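Skustadthorpe Table Project: where we've got to

4 Feb 2019

Hello Macarena,

You asked for a short update before the next payment goes out, so I'll try not to ramble. The big news is that the first table is dressed! We went for the cloth with the checked border and the big white flower on it, mostly on Sum-yee's say-so (I wanted plain, I lost), and I've come round to it completely. It makes a working room feel like somewhere you'd sit down for a cup of tea.
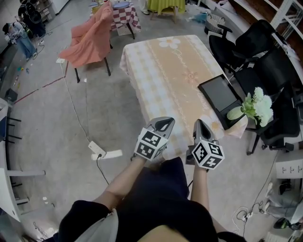 Yao-tsung Mak

The white flowers were Kiều's idea and they've stayed. Big round heads, plenty of green leaf, and they fill that side of the table nicely next to the black office chairs. I'd still like softer chairs in there one day, but they can wait until May.

Money next. Of the 4000 you gave us, we've spent 600 on tables and cloths and 184 on flowers, plates and bits for the place settings. That's less than I'd budgeted, so I'd like to move what's left over on that line to the second room at Grernville, if you're happy with that. Man-lok has the receipts and will send them on separately.

What's still bothering me is the cloth. It's a lovely pattern but it hangs in loose folds at the near edge, and I want to try clips before we buy more of the same. I'm also not sure about clear plates on it.
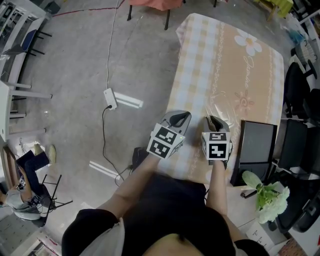
Sum-yee thinks a plain white plate would stand out better against the peach, and she's probably right (again). We'll borrow a few and see how they look before spending anything. The other job is the floor: I'd like the cables run along the wall and a mat put down, and I've asked Wan for a price on both.

Could you let me know about moving the money by Friday? Then I can get the Grernville tables ordered.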